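Subject: Re: [robotclub] Wiping task, and who has the long screwdriver
From: Souad Abdel Rahman
To: robotclub list
Date: August 2026

Hortensia wrote:

> Dear all,
>
> Three things before Thursday.
>
> 1. The Ellmont people have put the final rules up. The cleaning round
> is now worth more than the stacking round, so can we please stop
> polishing the stacking code and do some cleaning. The surface will be
> white, shiny and curved, and we don't get to see it beforehand.
>
> 2. We have 61 demonstrations of the wiping task and I would be happy
> to use perhaps half of them. In a lot of the rest the operator has
> plainly changed their mind halfway. Please decide what you are going
> to do and then do it. If you change your mind, bin the take and start
> again.
>
> 3. Someone has the long screwdriver.
>
> Hortensia Guzmán

I don't have the long screwdriver. I had it in February, and I gave it back, and there was a witness, although the witness was Prestthorpe and Prestthorpe is the old arm.

On point 1, I read the rules twice on the bus and I think it's better for us than it sounds. The scoring is on how much of the surface gets touched and whether you knock anything over. There's no mark for it looking nice. There's also a line about "reasonable force", which isn't defined anywhere, and I've written to ask. So far I've had an automatic reply thanking me for my interest in catering.

On point 2, guilty. I went through the takes last night and a good many of the mind-changers are mine. You can watch me set off to the left, have a think, and come back. The trouble is that the model learns the thinking as well. That's why it hovers. We spent most of an evening hunting for a timing fault and what we had was a very faithful copy of me being indecisive over a basin.

What I'd suggest for the next batch:

Say out loud which way you're going before you close the fingers. It feels silly and it works. The juniors have been doing it for weeks and their takes are better than ours, which they have mentioned.

Start from a different place every time. At the moment 8 takes in a row begin from the same spot, and I know this is because there's a bit of tape on the floor and it's comfortable to stand on. I'll move the tape.

Keep the pace slower than you'd like. The Gollorent tracker we've got clipped on loses its place if you swing the thing about, and then we get a trajectory that goes through the wall and comes back with a souvenir.

Write the take number in the book at the time. Doing seven from memory afterwards has given us two number fives and no number six.

I know somebody will say we ought to just collect more and let it sort itself out. The Guerreiro team say they had over 1000 last year, and they came third from bottom, so I'm not in a hurry to copy them. I'd sooner have a small pile that I trust. Happy to be argued with, but do it on the list and not in the kitchen, as I never remember afterwards what I agreed to.

Shiny surfaces. This is the part that worries me. The fisheye on the gripper picks up every ceiling light as a long white streak, and the streaks slide about as the hand moves, so the model has some grounds for thinking they're something it ought to wipe. I can see two ways round it. One is to hang a sheet under the lights, and we'd get lovely clean pictures that look nothing like the hall at Ellmont. The other is to leave the glare in and vary it: turn some lights off, move the work around, do a few takes in the late afternoon. I'm for the second. It costs us nothing except having to find the switch for the back row, and that one isn't labelled, or rather it's labelled "front".

Same goes for what we put on the surface. If we only ever use one sort of fluff we'll end up with a robot that has strong views on that fluff and none on anything else. Bring in whatever you've got at home, within reason. Dry things only, please – the gripper pads came out of my half of the budget. Small, light, different colours, and some of it close to white so that it's hard to see.

One more for the software end. Could whoever trims the clips leave a bit more on the front? The first moment of the approach keeps going missing, and that's where the left finger tends to drift. I'd like to know if it's the finger or the person holding it. My money's on the person, but I've been wrong about that finger before.

I'll be in from five on Thursday and can stay until they lock up. If you want a slot, reply with a time, and if two of you want the same one you can settle it between yourselves without copying me in. I'll bring the spare batteries and the extension lead. Somebody else do biscuits.

Souad

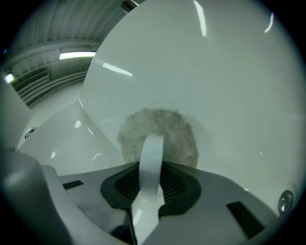 PS. Hortensia, have you looked in the box with the wheels? I've a feeling the short screwdriver turned up in there last time, so the long one may have gone to join it. If it's there I'd like it noted on the list that it wasn't me.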